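Chapter 6
Tangles, Twists and Knots in Cable 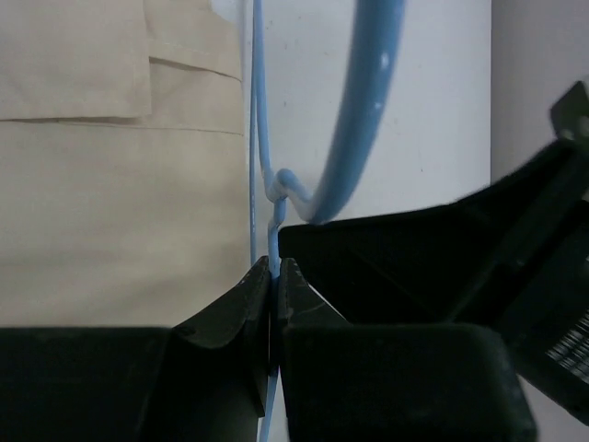 Cables of unequal thickness seldom lie together neatly. A thick cable holds its curve, while a thin one bends readily and is caught in the first loop it meets. This chapter considers how such tangles form and how they may be undone without damage to the jacket – the outer covering of the cable. Students should first read the account by Ffion Prosser of the Dadstead workshop, where 300 stored cables were sorted by thickness and length.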